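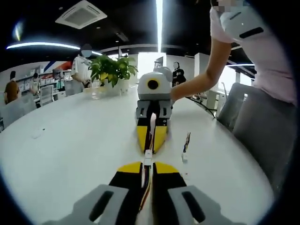

第四讲 排队：为什么队伍总比我们以为的长

2026年1月7日

上一讲结束时留了一个问题：一个窗口，平均每小时来十个人，平均每小时能办十二个人，队伍会不会长？不少同学的第一反应是不会，能力比需求大嘛，还有富余呢。今天就从这里开始，因为这个直觉错得非常漂亮，整个排队论几乎都是从纠正它长出来的！

先把算式写下来。记到达率为 λ，服务率为 μ，利用率 ρ = λ/μ。在最简单的模型里（到达是泊松过程，服务时间服从指数分布，一个窗口，先到先办，耐心无限），系统中的平均人数是

L = ρ / (1 − ρ)

代入 λ = 10，μ = 12，ρ = 5/6，于是 L = 5。平均有五个人在里面，其中包括正在办的那位。每人平均停留时间 W = 1 / (μ − λ) = 1/2 小时，也就是三十分钟。可是办一件事平均只要五分钟！剩下二十五分钟全在等。请大家在这里停一停，自己把这几个数再推一遍，很值得。

一、富余去哪儿了

窗口有六分之一的时间是闲着的，这没错。问题在于闲着的时间存不下来。上午九点零五分没有人来，窗口空了五分钟，这五分钟不会留到九点四十分一下子来了四个人的时候再用。到达忽密忽疏，服务忽快忽慢，两种波动撞在一起，队伍就出来了。

如果到达和服务都像钟表一样准，每六分钟来一个，每五分钟办完一个，那就永远没有人等。所以队伍的根源在波动。利用率决定的是波动被放大多少倍。

把 ρ 一点点往上推，看 L 怎么变：

ρ = 0.5　L = 1
ρ = 0.8　L = 4
ρ = 0.9　L = 9
ρ = 0.95　L = 19
ρ = 0.99　L = 99

从0.5走到0.8，才多了三个人；从0.95走到0.99，只挪了四个百分点，多出来整整八十个！我每年讲到这张表都忍不住兴奋。画成曲线是一条贴着 ρ = 1 往上窜的线，考试时如果忘了公式，至少把这条线的样子记住。

常有人问：那 ρ 恰好等于1呢？答案是没有稳态，队伍会越来越长，只是长得不那么规矩，时而缩回去一截，时而又冒出更大的一截。有兴趣的同学可以和对称随机游动对照着看，第六讲我们会回到这里。

二、利特尔公式

L = λW

系统中的平均人数，等于到达率乘以平均停留时间。三个字母，一个等号，而它几乎什么都不要求！不要求泊松到达，不要求指数服务，不要求先到先办，甚至不要求那里真有一条队。只要系统长期稳定，三个平均值都存在，它就成立。

验算一下刚才的例子：λ = 10，W = 1/2，L = 5。对上了。

证明的思路很朴素，用面积。横轴画时间，纵轴画累计人数，到达画一条阶梯线，离开画一条阶梯线，两条线之间夹着一块面积。竖着切，每一刀的高度是当时在里面的人数；如果先到先办，横着切，每一条的长度就是某个人的停留时间。同一块面积，两种切法，结果当然相等。（服务次序打乱时，横条不再一一对应，但每个人停留时间的总和仍是这块面积，请自己补上这一步。）再除以总时间，让时间趋于无穷，边上没切干净的零头就可以忽略了。

它最好用的地方在于，三个量里往往有两个容易得到，第三个很难直接量。举一个课程资料里的案例：Timmermans 是一家做旧书寄售的小铺，书架上平均压着1,793本书，平均每周卖出41本，进书的速度和卖书差不多持平。一本书平均要在架上待多久？没有人给每本书记日子，也不需要：1,793 ÷ 41，四十三周多一点。店主原先猜的是三个月。他记得住的都是卖得快的书，卖不动的那些早就从记忆里消失了，可它们一直占着架子，也一直在平均数里。

三、合成一条队，还是各排各的

超市里每个收银台前一条队，银行里拉一条弯弯曲曲的长队然后分到各窗口。哪种好？

设有两个窗口，每个每小时能办12人，总到达率是20人。

方案甲：来的人随机分成两半，各排各的，中途不换队。每条队 λ = 10，μ = 12，刚刚算过，每人平均停留三十分钟。

方案乙：合成一条队，谁空了谁接。两个窗口共用一队时，平均停留时间是

W = 1 / [μ(1 − ρ²)]

其中 ρ = 20/24 = 5/6。1 − 25/36 = 11/36，乘以12得11/3，W = 3/11 小时，十六分钟多一点。

窗口没有加，人手没有加，办事速度没有变，停留时间差不多砍掉一半！原因就在刚才说的“闲着的时间存不下来”：甲方案里会出现左边空着、右边排着的情形，乙方案里只要有人在等，就不会有窗口空着。

要注意两点。第一，现实中的人会换队，眼睛尖的会挑短的排，所以真实的超市介于甲和乙之间，差距没有这么夸张。第二，长队看着吓人，有人一见就走。这件事模型里没有，写作业时如果要讨论，请明确说出你加了什么假设。

顺便说说“为什么旁边那队总是更快”。如果一共有三条队，快慢全凭运气，你恰好在最快那条的机会只有三分之一。三次里有两次，总有一条比你的快，而你偏偏会一直盯着它看。

四、波动也可以算

指数分布的服务时间波动很大，现实里往往没那么大。把服务时间的变异系数记为 c（标准差除以平均值），泊松到达、单窗口时，排队等待的平均时间为

Wq = [ρ / (1 − ρ)] × [(1 + c²) / 2] × (1/μ)

这就是波拉切克—辛钦公式。指数分布时 c = 1，中间那一项等于1，回到原来的结果。每件事耗时完全相同时 c = 0，中间那项变成二分之一，等待时间正好减半。我们的例子里，二十五分钟变成十二分半。

反过来，c 大起来就很麻烦。多数人三分钟办完，偶尔来一位要办四十分钟的，平均值看不出什么，等待时间却翻着倍往上走。很多地方单设“简单业务”窗口，道理多半在这里：把短的和长的分开，每一边的 c 都降下来。不过分开又失去了合队的好处，一得一失，到底划不划算要看数字。第三题就是让大家去算这笔账的，我自己第一次算的时候猜错了方向，所以请先写下你的猜测再动笔。

五、等车悖论

公交车平均每十分钟一班，你随便什么时候走到站台，平均等多久？五分钟？

如果车绝对准点，是五分钟。如果到站是泊松过程，答案是十分钟！你随手往时间轴上一戳，更容易戳进长的间隔里，因为长间隔占的地方大。一般的式子是

平均等待 = (m/2)(1 + c²)

m 是平均间隔，c 是间隔的变异系数。请把它和上一节的 (1 + c²)/2 放在一起看，长得一模一样，这可不是巧合：你排到队里的时候，窗口前那位正在办的事，也是一个被你“戳中”的间隔。想通这一层，上一节的公式就不用背了。

同样的道理，问学生“你的班有多少人”，得到的平均数总不小于教务处按班统计的平均数。大班里的人多，被问到的机会也多。

作业

1. 推导单窗口模型中系统里恰有 n 人的概率，并求出 ρ = 5/6 时系统为空的概率。

2. 某社区诊所平均每小时到12人，候诊与就诊加起来平均停留四十分钟。诊所里平均有几个人？需要知道有几位医生吗？

3. 业务分两类：短的占八成，每件固定三分钟；长的占两成，每件固定十三分钟。两个窗口，每小时共到20人。比较“合成一队”与“长短分开”的平均等待时间。合队那一半没有简单的精确公式，可以用模拟，附上程序和随机种子。

4. （选做）到你常去的食堂或车站，任选半小时，记下每个人到达和离开的时刻，画出两条阶梯线，用面积验证利特尔公式。边界上的零头怎么处理，请写清楚。

第三题的模拟用什么语言都行。去年有位同学 Lefteris Deligiannis 用电子表格做完了，每行一位顾客，只用到取最大值这一个函数，干净极了，程序写得不顺手的同学不妨也试试。

下一讲讲有优先级的队列，请先复习条件期望。

打印本页
用电子邮件发送

相关讲义
第二讲 泊松过程：没有记忆的到达
第三讲 指数分布与最小值
第五讲 优先级与插队
第六讲 随机游动与首达时间
附录 常用求和公式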